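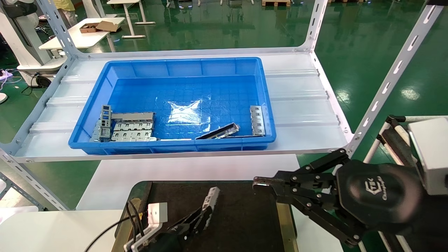

Home Features Opinion Archive Subscribe

Features | Work & Machines

The apprentice that needs telling 1,213 times

The first thing you learn about teaching a robot to pick up a bit of metal is that you have been picking up bits of metal very well for years and never had a word of thanks.

I was given a morning at the Ultby works, where a small team from Plultent is gathering examples for a learning system called Kozma. The job it is meant to learn would fit on a sticky note. Take a sheet-metal part out of a blue plastic tray on a rack. Put it on the black mat. Do that with brackets, punched plates and narrow channel pieces, however they happen to be lying, and try not to bring the tray along as well.

The method is older than computers. Somebody shows the machine how it's done, then shows it again. A person takes hold of a pair of control handles, the two grippers copy them, and everything the arms do is saved alongside what the cameras see. One go is an "episode", a word that promises more plot than it delivers. When I arrived, the total stood at 1,213 episodes, and the mood was that of a household halfway through wallpapering a stairwell.

I asked to try. They must get this a lot, as a chair was already being pulled out.

A gripper has two fingers and no opinions. You close your hand, it closes its jaws, and between those two events lies everything you used to know about where your hand ends. My first bracket, standing on end in the corner of the tray, stayed there through three attempts. On the fourth I knocked it flat, which I was told was "useful". I have since learned that this is the politest word in the trade.

It is also partly true. Kozma's early lessons were too tidy. The operators had become so quick and so neat that the system saw only perfect reaches towards perfectly placed parts, and when a plate slid sideways it had no idea what came next. So now there is a quota for trouble. Out of every 100 episodes, ten must contain a fumble followed by a recovery. The other 90 should be clean. Deliberate fumbling is harder than you would think, and good operators are bad at it. I was offered, in a friendly way, as much of this work as I wanted.

Then there is the clutter. A tray in a real works never holds parts in a row like cutlery. Plates get stacked on plates, strips lean against the side, and a clear plastic bag may be lying across the bottom, crinkled and shining in every direction. Cameras dislike clear plastic. The team leaves bags in for a share of the episodes and takes them out for the rest, so that the system learns to look past them and doesn't decide that metal only exists near polythene. An earlier version had formed a view of this kind about the mat, and refused to let go of anything over a bare table.

Between goes, someone reaches in and rearranges the tray. This is called the reset, and it takes up more of the day than the robot does. It has its own sheet of instructions, pinned up in the office, the longest of which asks people to stop making it look nice. Left alone, apparently, we all start lining things up by size.

The target is 200 episodes a day. Some are thrown out afterwards by a reviewer, who watches them at double speed and marks them keep, trim or bin. Hesitation gets trimmed. So does the habit, common among new operators, of hovering over a part while making up one's mind. Of my own efforts, the reviewer kept two. One of these was listed under fumbles.

In May the whole set goes off to be trained on, and a second site, Salloline, will start from scratch with its own racks and its own trays. They are green there. Whether Kozma will mind is a matter of some debate at Ultby, with biscuits riding on it. The cautious camp wants a few weeks of green trays added first. The other camp has been gathering examples since the winter and would like very much for the answer to be no.

I stayed on to watch Kozma have a go by itself. It reached over the rim, stopped above a channel piece, and hovered. The reviewer sighed and wrote something down. After a while it took hold, lifted, and set the part on the mat slightly crooked, much as I would have done. They ran it again with the tray turned round.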